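Call for participants: does your bread box do anything?

Lallus Household Trials, Ceswood
Posted May 26, 2020

We are looking for 100 households to keep bread in different ways, eat it, and tell us what they notice. The trial runs for four weeks. You do not need to know anything about baking, and if you have strong opinions about bread boxes we would ask you to read the section on strong opinions before applying.

Why we're doing this

Last March we asked readers of the Lallus newsletter how they store bread at home, and 836 of you wrote back. We were expecting a bit of variety. What we got was a pile of flat contradictions, most of them delivered with total confidence. Bread must be kept in paper. Bread must never be kept in paper. The fridge ruins it, the fridge saves it. A slice of apple in the box keeps the loaf soft, or else makes it go mouldy by supper. One reader in Ceswood East keeps hers cut side down on a board with nothing over it at all and considers the rest of us fools. She may be right. We have no idea, and neither, as far as we can tell, do most of the people selling things to put bread in.

There is decent published work on how bread goes stale. The part about starch firming up faster at fridge temperature is well supported and we don't intend to argue with it. But a lab measuring crumb firmness is answering a different question from the one people have on a weekday morning, which is whether they would sooner toast this or give it to the chickens. A loaf can score poorly on an instrument and make perfectly good sandwiches. We'd like to know how much of the difference survives contact with a kitchen where the kids leave the bag open.

We also have a particular interest in linen. The Broris bag, which many of you will have seen at the market or been given at Christmas, comes with a card claiming that it "lets the loaf breathe." We have asked what that means and received a second card. Several of us own one and quite like it. Liking it is part of the problem, and it's why the trial is set up the way it is.

What we'll be testing

Five methods: the Broris bag, a plain paper bag, a plastic bag with a twist tie, a lidded metal bread box, and a clean tea towel. The tea towel is in there as the thing everyone already has. If none of the others can beat it, we will say so in print.

The bread comes from Vukadinović on Mill Street, who have agreed to bake the same things to the same recipe each week and who are not paying for any of this. Each household gets a 600 gram white sandwich loaf and a small selection of enriched items, meaning braided rolls, round glazed pastries and the like. We added those late. Orestis Kyriakidis, who is running the tasting side, pointed out that nearly all storage advice is written for big crusty loaves, and that a good share of what people buy for the weekend is softer, sweeter and shinier than that. Nobody in our survey agreed on what to do with it either.

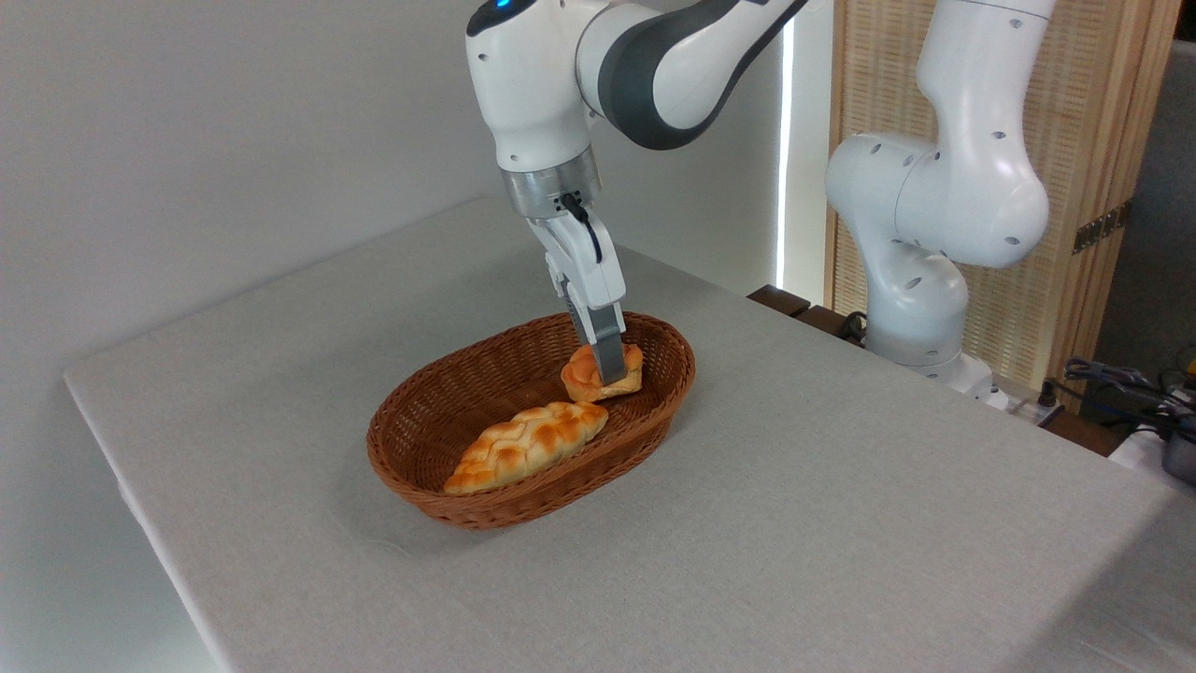 A braided roll and a round pastry in a wicker basket.

Open baskets are not one of the five methods. We know people use them, and we know they look nice on a table. By all means serve from one, but when you're done the bread goes back into whatever you've been assigned.

What you'd be doing

You collect a bread parcel from the side door of the bakery once a week, or we drop it on your step if you're isolating or can't get out. Collection is contactless and takes about as long as picking up a newspaper.

Each week you'll be given one storage method, and you use it for everything in the parcel. Methods are drawn at random. You can't swap with a neighbour, and you can't decide partway through that the tea towel has obviously failed and move the loaf into plastic. If it fails, let it fail and write that down.

Once a day, for five days, you eat a piece of the loaf untoasted and fill in a half-page form. There are questions on softness, crust, smell, and whether you would serve it to a guest. There's also a box for anything else, and please keep it under a page. In our last trial, on kettles and limescale, one entry ran to 2000 words, and Milan Dekker had to read all of it.

The enriched items are scored on the first and third day only. After that they're yours to do what you like with.

You'll also write down your kitchen temperature morning and evening. We'll lend you a thermometer. If your kitchen swings from freezing to tropical we still want you, as plenty of kitchens do.

On blinding, and why it won't be perfect

Readers of a suspicious turn of mind will already have spotted that you can't hide a bread box from the person using it. We've spotted it too. Anybody who believes in linen will be inclined to find the linen loaf softer, and we can't do much about that inside your home.

What we can do is ask for a second taster. Somebody else in the household prepares the slice, puts it on a plate and hands it over without saying where it's been. The taster scores it. Where that works we'll mark the results as blind, and where it doesn't we'll mark them as open and report the two groups separately. If the fancy methods only do well in the open group, you can draw your own conclusions, and we'll certainly be drawing ours.

People who live alone are welcome and will go in the open group. We considered leaving them out to keep the figures tidy and decided the figures could put up with it.

Who can apply

You should be 18 or over and live in Ceswood or close enough to collect. You need to eat ordinary wheat bread without it doing you any harm. The enriched items contain egg and milk, and the bakery handles nuts and sesame, so please don't apply if anyone likely to help themselves has an allergy to any of these.

We especially want households that don't bake. So far our volunteers lean heavily toward people who named a sourdough starter this spring. They're keen and they fill in forms beautifully, but they're not the whole town. We'd like some students, some shift workers, some families who go through a loaf before lunch and some people who find a heel of rye behind the toaster in the fall and can't say how long it's been there.

You can't take part if you sell, make or import any kind of bread storage. That includes the fellow with the beeswax wraps, who has been very nice about it.

On strong opinions

You're allowed to have them. The application form asks you to write down beforehand which method you expect to do best, and we keep that sealed until the scores are in. We're interested in how far people's predictions line up with their ratings. If you think yours couldn't possibly be affected, we would be glad to have you.

What you get

Four weeks of bread, and whichever storage items you've been sent, which you keep at the end. There is no payment. We looked at offering a gift card and decided it would attract people who'd fill in five days of forms on the last evening, a habit we've seen before and got quite good at detecting.

You'll also get the full results before they're published, including any that make us look silly. We'd budget for a fair chance that the answer is "not much difference, buy smaller loaves." That wouldn't be a failed trial as far as we're concerned, though it may be a dull newsletter.

Who's paying

Newsletter subscriptions cover the bread, the thermometers and the printing. We bought the Broris bags at the market at full price. The bakery sells us the bread at its usual wholesale rate and won't see any results early. If that changes we'll tell participants the same day.

How to apply

Pick up a form from the rack outside the Lallus office or ask for one by email through the contact page. It's two sides and asks about your household, what you normally do with bread, and your prediction. Put it back through the office letter slot when it's done. Please don't phone the bakery, who have enough going on.

If more people apply than we have room for, we'll draw names, with places held back for non-bakers. Everybody will hear from us either way. Questions about the method, including hostile ones, should go to Milan Dekker. Questions about ingredients and tasting should go to Orestis Kyriakidis, who would also like it known that he isn't able to settle the matter of the apple slice.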